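Prenano fingertip set, matte black, beveled

Sold in pairs for two-finger grippers. Part no. 3100, stock 52.

The maker says these tips will hold dinnerware by the rim "all day." We doubt it. Ours needed retightening well before the 100-hour check in the manual, and the printed torque chart was no help – go by feel and use thread lock.

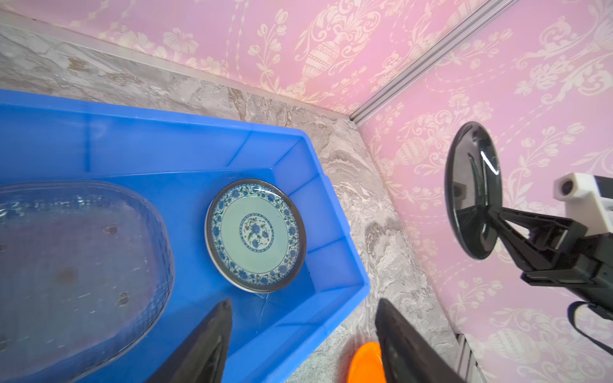 Two-arm dish cell: black plate held by the rim, patterned plate in the blue bin.

Wipe the tips with plain dish soap and water. Skip the Xie cleaning spray sold alongside them; Ratih Gunawan tried it in April and saw no difference from soap. Swap both tips together, then redo the closed position. The software offers to keep the old setting – say no.

Spare screws are sold separately, which we think is cheap of them. Old-style tips from Flitwood do not fit, whatever the box claims.

Page checked 2018-06-30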